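Cevdale tightens rules for two-arm furniture work

New handling rules for robots that put furniture together came in at Cevdale this month, and anyone running a two-arm cell on the site has until the end of July to sign up to them. 439 lines of text in the first draft, cut down a fair bit since. Most of it is common sense, a few bits will annoy people.

Main points. Fingertips get checked before every session, covers included. Lint, grit, loose threads, all to be cleared off and the check written in the log. Closing speed drops in the last 20 mm before contact with any painted or moulded part. No regrasping on a part the other arm is still pushing on.
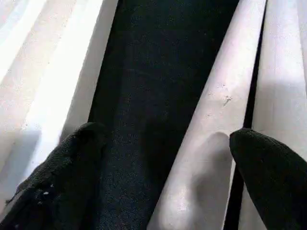
The fingertip rule is the one that got the most pushback. Teams at Pravel said it would eat into the morning and wanted it once a day. They lost. Nazareno Santoro, who wrote most of the draft, pointed at the fault log: 1119 entries since the last review, nearly 47 of them put down to dirty or worn finger covers. "It's a small number untill it's your part that's marked," he said.

There's also a new section on narrow gaps. Where a finger has to go in next to a tube or a panel edge, the operator must set a force limit first and keep a hand by the stop button. Sitico asked for an exemption for soft covered fingers and didn't get one.

Cables are the other big change. Any lead outside the arm housing now has to be walked through by hand, full reach, both arms, before the power goes on. Slack over the top of an arm is allowed but it can't rest on the workpiece. 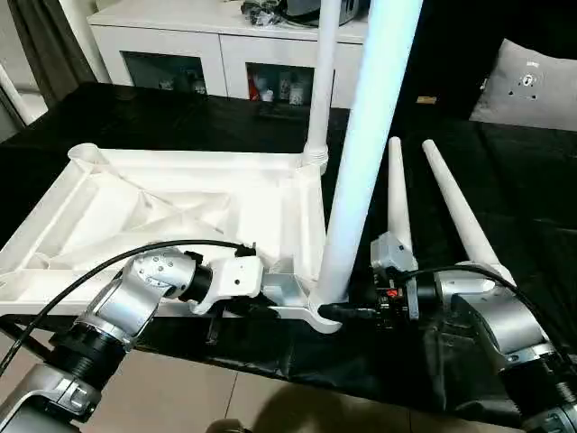 Bortolotti, which helped with the wording, wants the cable rule to go further and cover chairs and other open frames by name. Ribs and pockets catch things, is the argument. On a moulded frame with triangular cavities, and a black cable lying partly across the ribbed tray, it's easy to see what they mean, and under the new text that lead would have to be moved before work carried on. Table coverings are to be looked at too, whether they should be clipped down, no decision yet.

Existing cells don't need new kit. They do need the revised log sheet, and the old ones wont be accepted after July. Comments on the gap section stay open for now, send them to the Cevdale office in writing.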